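Handheld gripper demos: how varied do the fruit pick episodes need to be?

Robot Learning Help > Data collection > Handheld devices
Asked by Kári Hafstein, March 25, 2025
Tags: demonstrations, bimanual, episode-length, resets

I'm collecting demonstrations for a two-handed sorting policy using a pair of handheld grippers with wrist cameras. The task is to transfer fruit and vegetables between a table and a colander. Pose comes from visual-inertial tracking, and finger width is read from the markers on the gripper body. Training is plain behaviour cloning on the Flirnberg stack, default image augmentation, no language conditioning.

So far I have 1,000 episodes, nearly all recorded in one living room. Held-out loss looks fine. On the arm, the policy reaches for tangerines reliably and gets the small items wrong: it closes early, or it centres on a larger piece next to the one it should take. When two pieces are touching, it tends to stop between them and hover.

My first thought is that I need more episodes. My second is that I need different ones, and I'd like to know which before I spend most of May recording. The collection protocol at the moment is one tablecloth, one container, the same produce rearranged by hand between takes, and both operators starting from a comfortable position over the table.
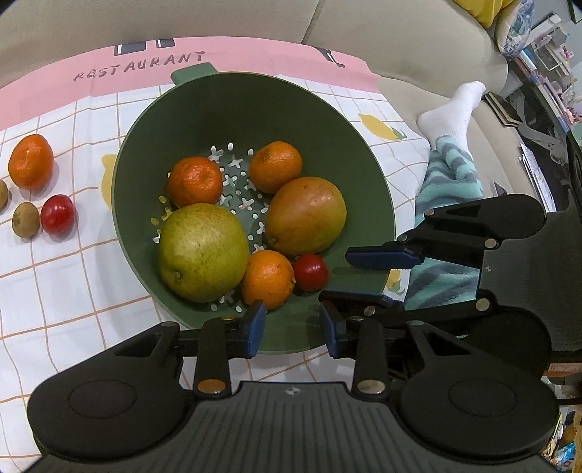

Should failed grasps be left in the episodes or cut out?

Leave them in if the operator recovers and finishes the pick within the same take, and discard the take if the piece ends up on the floor or out of reach.

That much I got from the Trerotside notes, and I've been following it. What they don't cover is how to vary the layout, or whether the second gripper should be recorded when it isn't doing anything.

Comments
Zerrin Şimşekoğlu: What is your observation horizon? Hovering between two targets can be a history problem as well as a data problem.
Kári Hafstein: Two frames. I tried 3 and saw no difference.

Halldóra Lauritsen
Accepted

Different ones. We went through the same thing at Skov with a packing task. Our first set was 3,100 episodes on a single table and it was beaten by a much smaller set spread over 17 rooms.

In order of what paid off for us:

Start poses. If both operators begin over the container, the policy never sees the approach from the side or from low down. Have them start with the grippers at random heights and angles, including some where the target is out of view in one camera.

Contact between items. Your symptom with touching pieces suggests the operators avoid them. People pick the easy piece first without noticing. Give each take a written target order, drawn at random, so that a small tomato jammed against an orange gets picked first as often as last.

Size. A mango and a tomato need very different finger widths. Plot the distribution of width at closure over the whole set. If it has one large peak at tangerine size, you have found your early closing.

Surface. Change the cloth. A printed one is useful in the mix, particularly if it has pictures of fruit on it, but it shouldn't be the only one.

On the idle gripper: record it, always. Otherwise the policy has no examples of one hand waiting while the other works, and the two will collide over the rim. Ask the idle operator to hold still in a natural position and not to drop the hand out of tracking volume.

I would re-record a third of the set before adding to it.

Comments
Kári Hafstein: Plotted closure width. One peak, as you said. The small items are a shoulder on the left side of it.
Halldóra Lauritsen: Then do that first and leave the rooms for later.

Malcolm Fairclough

Check your latency calibration before anything else. Early closing is what you get when the width signal leads the image by a few frames. Film a clock on a monitor with both cameras and compare. The procedure is in the Dombridge manual under timing. We lost weeks to this.

Agree on start poses. I don't think the cloth matters much if your augmentation includes colour jitter.

Ruth Oakley

Same problem here, different gripper. More episodes helped a bit. Did you ever sort out the hovering?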